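Dicas para o serviço de quartos com equipamento automatizado

Notas de trabalho da equipa de andares da residência Jallholm. Destinam-se a quem prepara quartos em edifícios onde parte do serviço passou a ser distribuída por software e executada com máquinas. Texto revisto em 31 de agosto de 2020.

1. Lista de quartos

A ordem dos quartos deixou de ser escrita no quadro do corredor. O Zavolent gera a lista no início do turno, a partir das saídas registadas na receção, e volta a calculá-la sempre que há uma alteração. Convém atualizar o ecrã antes de entrar em cada quarto. Um quarto marcado a amarelo pode passar a verde enquanto o carro está a ser carregado.

Quem discordar da ordem pode alterá-la manualmente e indicar o motivo. Motivos curtos são suficientes: "hóspede presente", "elevador ocupado", "falta roupa". Sem motivo registado, o programa repõe a ordem anterior no cálculo seguinte.

2. Roupa de cama

A separação da roupa na lavandaria é feita por uma linha Bodnár, que lê a etiqueta cosida na bainha. Regras para o saco:

Capas de edredão fora do edredão, fechos abertos, do avesso.
Fronhas soltas, nunca dentro da capa.
Mantas de pelo em saco próprio. A linha rejeita-as e para.
Nada de nós. O saco fecha-se com a fita.

Programa para capas brancas de algodão: 40 graus para uso corrente. Com nódoas de gordura, pré-tratamento à mão antes do saco. A linha não distingue uma nódoa de uma sombra no tecido e deixa passar ambas.

A dobragem automática produz pilhas regulares mas vinca a capa no sentido do comprimento. Para reduzir o vinco, estender a capa na cama com as dobras para cima, alisar do centro para os lados e só depois introduzir o edredão. Sacudir o edredão pelos cantos inferiores, dois a dois.

3. Aspiração

O aspirador autónomo Curkidell faz corredores e quartos vazios. Antes de o soltar:

Levantar as pontas de mantas e cortinados que toquem no chão.
Retirar sacos, roupa e carregadores junto à cama.
Fechar as portas do roupeiro.
Verificar a escova. Cabelo enrolado no eixo corta-se com tesoura de pontas redondas.

O aparelho não limpa bem o rodapé atrás da porta nem a faixa junto à base da cama. Essas zonas continuam a ser feitas com o bocal estreito. O depósito esvazia-se de 6 em 6 quartos, mesmo que o indicador não acenda.

4. O que mudou nas funções

Antes da instalação, cada pessoa fazia o quarto do princípio ao fim. Agora o trabalho está dividido em preparação, execução e verificação, e a mesma pessoa pode passar pelas três no mesmo turno. O esforço físico diminuiu no transporte de sacos e na aspiração dos corredores. Aumentou o tempo de pé diante do ecrã e o número de interrupções.

Ynyr Eynon, encarregado do turno da manhã, mede a diferença pelas chamadas: em junho o sistema emitiu mais de 100 avisos que exigiram deslocação, quase todos por cabos no chão ou portas encostadas. A maior parte evita-se com a preparação do ponto 3.

A formação inicial incidiu nos botões. Faltou tempo para a leitura dos avisos, e é aí que os colegas mais antigos têm dificuldade. Recomenda-se fazer os primeiros turnos em par, com um colega que já conheça os códigos. O mais frequente é o 2226, que significa obstáculo mole: em geral uma manta ou uma peça de roupa. Desligar, retirar, ligar. Não puxar o tecido com a escova em movimento.

5. Camas

A cama continua a ser o ponto mais difícil de automatizar. O tecido muda de forma a cada toque, e um edredão amarrotado não oferece uma aresta clara por onde pegar. 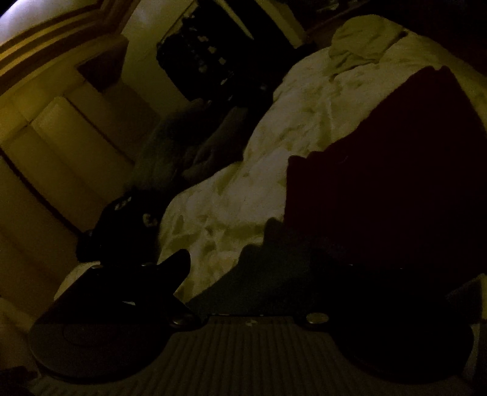 Por essa razão, a ordem de trabalho na cama mantém-se manual e deve ser igual em todos os quartos:

Retirar almofadas e objetos pousados e colocá-los na cadeira.
Puxar a manta pelos pés da cama, dobrar em três.
Esticar o edredão a partir da cabeceira.
Prender o lençol de baixo nos quatro cantos antes de repor a manta.
Almofadas no fim, com a abertura da fronha virada para o lado oposto à porta.

Objetos pessoais do hóspede não entram no saco da roupa. Se houver dúvida entre roupa de cama e roupa do hóspede, fica no quarto e regista-se no Zavolent com o código de retenção.

6. Registo e reclamações

O programa guarda a hora de entrada e de saída de cada quarto. Segundo o acordo interno assinado por Mererid Beddoe, da direção, esses tempos servem para planear turnos e não entram na avaliação individual. Quem encontrar um tempo errado pede a correção no próprio dia, no separador "Ajustes".

Pilhas dos leitores portáteis: na gaveta do carro, lado esquerdo. As gastas vão para a caixa da lavandaria.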